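Toltley Reading Club Kit: a term and a bit with the talking pen

By Berwyn Bowen
14 Jan 2019

Our branch library has run an after-school reading hour for years on the strength of one beanbag and a box of donated paperbacks, most of them about horses. So when the county offered us a Toltley kit to try, I said yes before asking what was in it. I've now used it twice a week since September and have opinions.

What you get

The kit is a gray plastic case with a handle. Inside are 24 thin readers in four color bands, six audio pens, a charging strip, a teacher's binder and a login for the website. A child touches the pen to a word and the pen says the word. Touch the little ear at the bottom of the page and it reads the whole page, in the voice of a man who sounds like he's about to tell you your flight has been delayed.

The price on the invoice was $344. The county paid for ours, which has done wonders for my objectivity.

The books

Better than I expected. The blue band is the usual business of cats and hats, but by the green band there are real stories with people in them who want things. The one everybody fights over is Bununach, about a girl who talks a lake into moving. I've heard it so many times that I now side with the lake. There's also a good one called Lại and the Borrowed Bicycle, where the pen gets the name right and I, on my first read-aloud, did not. A seven-year-old held the pen up to my ear until I improved.

The red band is weaker. Two of the six are about recycling, and one of those is mostly a list.

The pens

The pens are the reason to buy the kit and also the reason you might send it back. They work on the first touch most of the time. They hold a charge through an hour's session with plenty left over. The volume has three settings, which I would label Whisper, Normal and Fire Drill, and they always switch on in the third. With six going at once the room sounds like an airport. We bought cheap headphones and a splitter, and peace returned.

One pen died in the fourth week. Toltley replaced it, though it took two emails and a form asking for the serial number, which is printed under the battery cover in type that I had to photograph and enlarge.

What surprised me was how the shy readers used them. A boy who wouldn't read aloud to anybody will happily check himself against the pen, one word at a time, muttering. By Thanksgiving he was skipping the pen on the easy words. I can't prove the pen did that. He also got older.

The website

The binder promises that the website "tracks every word." It does. As of last week our group had tapped 2,947 words, of which 1,803 were marked "secure." I have no idea what secure means and neither does the help page. The chart can be downloaded as a spreadsheet or emailed to parents, and I've done neither. If your principal likes charts, this is the section to show off at the meeting.

It also logs you out if you look away from it for any length of time, like a jealous cat.

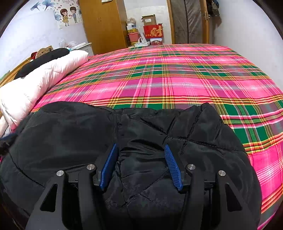
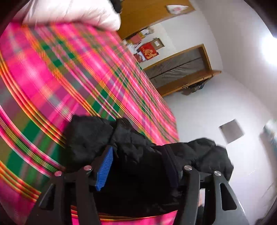 How it compares

Before this we had a loan of the Bralbridge phonics box, which is cards and a timer. Bralbridge is cheaper, nothing in it needs charging, and the kids treated it like a dentist's appointment. If you want drills, get that one. If you want children to pick up a book without being asked, Toltley is ahead by a good distance.

Should you buy it?

For a small group, yes, provided you can find money for headphones as well. For a full class, six pens won't go around, and a second kit means a second copy of both recycling books. Ask Toltley whether they'll sell you pens separately. They told me "soon" in October and "soon" again last Friday.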